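4.2 Wide and narrow grippers on the sliding door

Most published comparisons of parallel-jaw grippers in simulation report a success rate and little else. We think the number is weak evidence for the claim usually attached to it, that one gripper is "better" at a class of objects. To check, we ran two gripper models, the Torkon and the narrower Fonix, on a single task from the Minevell suite: opening a two-panel sliding door by its recessed pull. Arm, controller and camera placement were held fixed. Each gripper was given 504 trials, with wall finishes, pictures and panel colors changed from one block of trials to the next. Every trial began with the jaws open, as in Figure 3a.

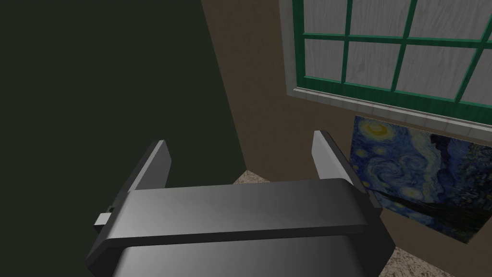 Figure 3a. Wrist view, jaws open, door out of view.

The first problem showed up before any gripper touched a door. Our controller takes its target from the wrist camera, and wide plates hide more of the view as they close. A gripper that blocks its own camera will look clumsy even if its fingers are well suited to the handle. In the February runs we had no way to tell these two failures apart, and we suspect that much of the earlier work has none either. We therefore added a second condition in which the handle position was read directly from the simulator. Under that condition the gap between the two grippers shrank to 18 trials out of 504, which we would not defend as a difference at all.

The approach phase deserves its own look. Where two pulls sit close together on either side of a seam, as in Figure 3b, the controller has to commit to one of them, and a small error in heading is enough to send the fingers to the wrong panel. We scored such trials as failures, though a person might fairly call them successes at a different task.
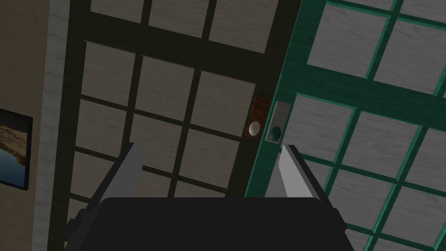 Figure 3b. Wrist view during approach to the seam.

Kittipong Panyasiri objected, on reading a draft, that scoring by panel punishes the gripper for a choice made by the planner, and that the wrong-panel trials should be dropped from the comparison altogether. We tried it. Dropping them removes 72 trials, most of them from one gripper, and reverses the ranking. We report both versions in Table 2 and recommend neither – a ranking that depends on one line of the scoring script is not a finding about hardware.

The head camera was meant to settle such cases. It sees both arms along with the door, and in principle it shows which pull each gripper is heading for. In practice the fingertips are small at that distance and the contact is hard to judge by eye. 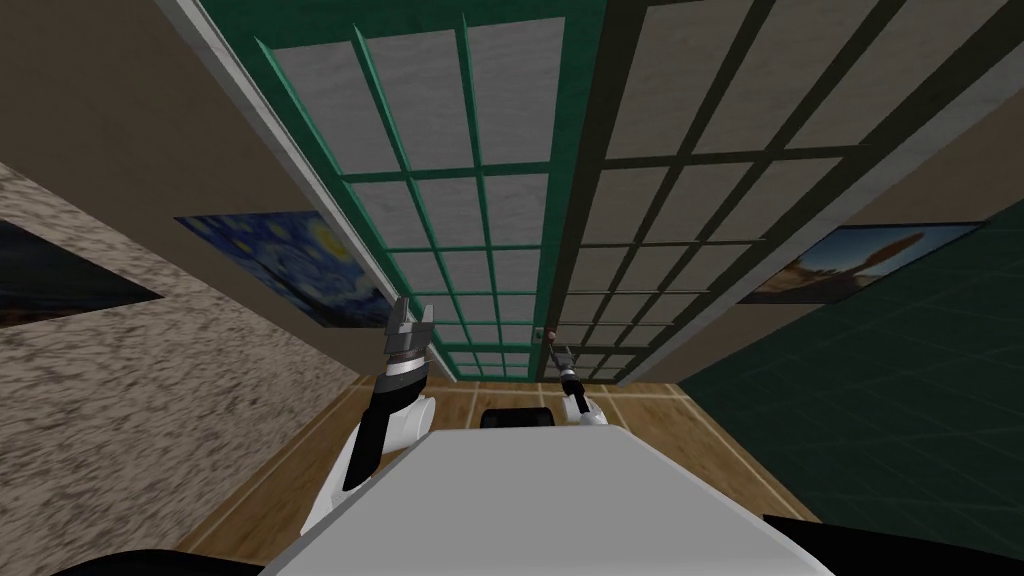 Figure 3c. Head view of the same door task.

We also doubt the contact model. Friction between finger and pull was left at the Duangkaew default, a single value for every surface, and we found no source for it. Raising it slightly helped both grippers; lowering it hurt the narrow one far more. Extending the runs to 1,000 trials per gripper would tighten the error bars without touching this question. Until the same doors are tried with physical fingers, we would read the results in this section as a test of our controller and scoring rules, with the choice of gripper a minor factor.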